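Speaker notes: What we saw at the Brimgate open day
Talk for the Tudcombe evening group, 30 January 2021
(Slides are on the stick, backup on the laptop. Water. Glasses!)

OPENING

Good evening, and thank you all for coming out, and to those of you following along at home, hello to you too, I can see your little squares down the side of my screen and it is lovely to have you. Can everyone hear me at the back? (Wait. Last time I didn't wait.)

I was asked to tell you about the open day I went to in December at the Brimgate workshop, where a small firm called Drultier has been working on getting robots to tidy up a house. I should say right away that I don't work for them and I don't own any of it. I went because I had a free afternoon and I like a look around other people's workshops, and I came home with so much to say that I was put down for this talk before I had my coat off.

SLIDE 2: GETTING THERE

Keep this short. The number 7 bus stops at the bottom of the hill and then it's a walk. Mention the signs, which were very good, and the side entrance, which is the one to use if you have trouble with steps. Doors opened on the hour and they let us in 15 at a time, with masks on, windows open, and tape on the floor to show us where to stand. I was in the second group and had a nice long chat through my mask with a retired machinist who had come all the way to see the hinges.

SLIDE 3: WHAT THEY ARE TRYING TO DO

Take your time here, because this is the part people ask about afterward.

Most of us, when we think of a robot at work, think of a car plant. Everything there is bolted down, and the part comes along to the same spot every time. A home is a very different sort of place. You put your mug down wherever you happen to be standing, and there's a sweater over the chair, and the chair has moved since yesterday. The Drultier people said that the same job in two different living rooms can feel like two different jobs, and I thought of my own living room and kept quiet.

So the way they go about it is to have a person do the chore first. The person holds a gripper in the hand, the same kind of gripper that would go on the end of a robot arm, with a camera on it, and simply does the housework with that: picks things up, carries them, puts them down. The recordings go toward teaching the arm. They call the whole effort Tuominen. I asked why and got a long answer about a lake, which I enjoyed very much and can't repeat with any accuracy.

They told us they had 3,610 recordings of household chores by the time we visited. (Pause, let that one land.) I asked how many were of laundry and the answer was "too many."

SLIDE 4: THE DEMONSTRATION

We had three parts to the demonstration, and I'll go through them in the order we had them.

First came the arm on its bench, folding a dish towel. It was slow. I want to be fair to it, because it did get there, and there was a proper round of applause, but you could have folded a good-sized wash in the time. It stopped once with a corner in the air and we all leaned forward together.

Second was the hand-held gripper, and for me this was the best of the day, because they let us try it! You squeeze and the two fingers come together, and the pads do the holding. I had expected it to feel like a litter picker, and it's a good deal heavier than that and a good deal more exact. I moved a sponge. Then I moved an egg cup, and I was so pleased with myself that I knocked over the sponge's bowl on the way back. (Do the arm movement here, people liked it when I practiced at home.)

Third was a talk with pictures of chores being done in ordinary homes, and that's where a lot of my questions got answered. Trash bins came up more than I would have guessed. A bin is round and it has a soft bag folded over a hard rim, and whatever is inside may shift when you tip it. You want to carry it level. One of the team said she thinks about bins far more than she ever planned to in life.

SLIDE 5: QUESTIONS FROM THE FLOOR ON THE DAY

Read out two or three, depending on the clock.

Would it manage stairs? No. They are working on one room at a time.

Does it know what is trash and what isn't? This got a good discussion going. A wrapper is easy enough, but a child's drawing on a scrap of paper is another thing, and they would want the person living there to have the say.

What does it cost? They wouldn't give us a figure, and I did ask twice.

How old was the oldest visitor? That was a gentleman of 69, who asked it himself, hoping to win something. He got a pencil.

SLIDE 6: WHAT I MADE OF IT

Say this in your own words, don't read it. I went in thinking of it as a bit of fun and came out with a lot of respect for anyone who clears a table. I'd love to see the arm again in a year. Brimgate hopes to hold another open day when it can have bigger groups, and I have put our name down, so see me by the coats if you'd like to come along.

Leave the last slide up during questions. Lights on before the tea.

LAST SLIDE 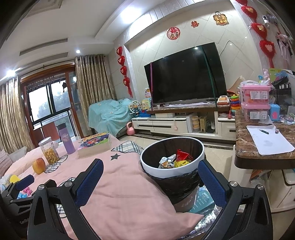

Lifting a lined trash bin with the gripper, in a living room.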